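Progress report to the Magbanua Fund, second reporting period
Project: Shared kitchen and food skills program, Pistitz Neighbourhood Centre
Prepared by: Erlinda Cabanatuan
Date: Jul 1, 2023

## 1. Status

The program is running to schedule. One of the three milestones for this period, the cold storage upgrade, is incomplete and is carried into the next period. Spending is within the approved budget, and no change to the total grant is requested.

## 2. Activity

Enrolment for the period was 183, counted as individual registrations. People who attended more than one course are counted once. The bread course was full at each intake. The preserving course had spare places, and its sessions have been moved from mornings to early evenings.

Course notes have been rewritten in plainer language. Metric weights are now listed first, with cup measures in brackets. The section on storing bread was lengthened after participants asked about freezing sliced loaves.
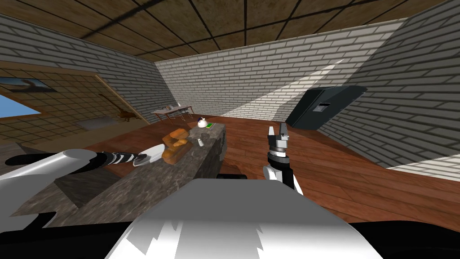
Figure 1. Bread on the granite-topped island, with a white plate near the edge.

## 3. Equipment and premises

The replacement oven (Ovo, single cavity) was installed in May. Miklós Dobos checked the thermostat against a reference probe at three settings. The upper setting read 11 degrees high and was corrected by the installer at no charge.

The cool room door seal has not been replaced. Flerkska supplied a seal in the wrong profile, and the correct part is on order. Until it is fitted, dairy and meat are kept in the upright fridge, which limits each session to two recipes using those items. The fridge temperature is logged at opening and closing.

Benches are cleaned with a neutral detergent. Vinegar and other acidic cleaners have been removed from the supply cupboard and from the cleaning sheet.

## 4. Ingredients

Dry goods are bought quarterly and fresh produce weekly. Garlic and onions were moved to the weekly order after part of the quarterly lot sprouted in storage. The cost per session rose slightly as a result and is absorbed by savings on flour. 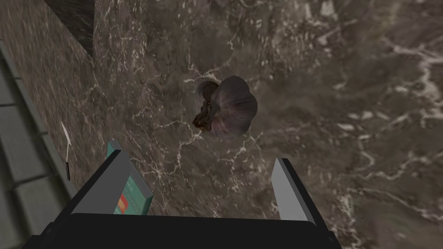 Figure 2. Whole garlic bulb on veined marble.

## 5. Next period

- Fit the cool room seal and return to the full recipe list.
- Run the preserving course in its new time slot for up to 3 intakes.
- Submit the audited statement for the first two periods.
- Confirm with the Fund whether the unspent travel allowance may be applied to printing.

A written answer on the last item is requested before the printing order is placed.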